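Subject: Re: [home-automation] Any arms that can do real chores yet?
From: Hanne Egilsson
To: home-automation list

Kaj Bjarnason wrote on Tuesday:

> My mother is moving into a ground-floor place in January and my sister
> keeps sending me clips of arms folding towels. She wants us to split the
> cost of something that can "do the small stuff." By small stuff she means
> picking up after the grandkids, hanging things where they belong, wiping
> the counter, emptying the dishwasher.
>
> I spent 3 years on the packing floor at Mastholm and the arms there did
> one thing each, very fast, behind a fence. I don't see how you get from
> that to a hallway with shoes in it. But I've been out of it for a while
> and maybe I'm behind. Has anyone here used one in a normal home? What can
> they really do, and how long does it take them?
>
> Kaj

Kaj,

You're less behind than you think. The short answer for your mother is no, not this January. The longer answer depends on which chore.

What has changed since your packing days is that the arms no longer need every part to show up in the same spot. Show a current system enough runs of a task and it will cope with a cup that is a few inches off from where it was last time. It will usually cope with different light too. It does not cope well with a different cup.

At Valtito we keep a list of household tasks and run each one 40 times before we say anything about it. Moving blocks, cups and folded cloths from a table to a bin goes well. Wiping a flat counter goes well if there is nothing on it. The dishwasher is poor. Plates come out all right, but glasses on the top rack get knocked, and nobody on our side wants to leave it alone with the silverware basket. Towels are fine if you don't mind waiting. The clips your sister sends are probably sped up. Look for a small "8x" in a corner, or watch the clock on the wall if there is one.

Anything small that has to end up on something else small is still hard. That covers keys, mugs on mug hooks, a belt loop over a peg, a charger into a socket. People are surprised by this because a four-year-old can hang up a key. The child feels the ring touch the hook and shifts it over. Most of the grippers I have worked with feel very little, so the arm has to get it right by sight, and at the last moment its own fingers are often in the way of what it needs to see.

Jinfeng Ding brought up cost here last month and I agree with him. The arm is only part of what you pay for. Somebody has to show it the tasks, in the house where it will work, and show it again when the furniture moves. Lutz Schwerdtfeger's group at Petari put 200 demonstrations into one drawer, and then the handle was replaced and they had to go back and do more. Your sister should ask any seller who does that work and what they charge for a return visit.

For the shop floor I'd be more hopeful. Brynhildur Ketilsson has a pair of arms at the Østergaard plant loading trays on the night shift, with one person looking after 7 stations. No fence, slow speed, and they stop when touched. But trays are all alike and the floor gets swept.

If your mother needs help now, I'd spend the money on a robot vacuum, a decent grabber stick, and a few hours a week from a person. Then look again in a couple of years. I would not sign anything that has a monthly fee and the word "beta" in it.

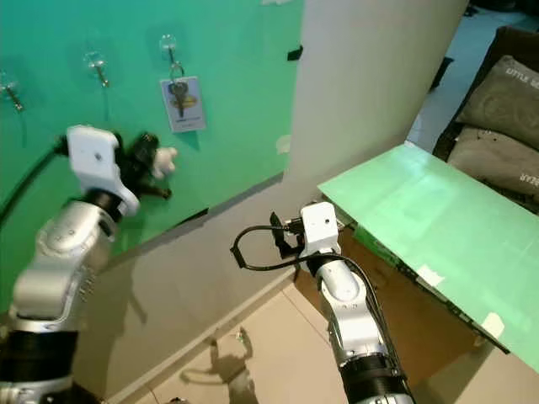
On your question about hanging things where they belong, if you want to test a seller's claims, ask for a key on a wall hook and nothing fancier. Two arms are better than one for this, so let them bring two. Use clear suction hooks like these if you can find them, as a see-through disc with a small metal hook is a tougher thing to aim at than a big dark peg. Leave a couple of hooks empty and have them pick the one you name. A tag on the ring is also good to include, because it swings. Then ask for it ten times in a row, no resets by hand, and don't let anyone straighten the key in between. I'd be glad to hear how it goes if you get someone to agree to it.

Hanne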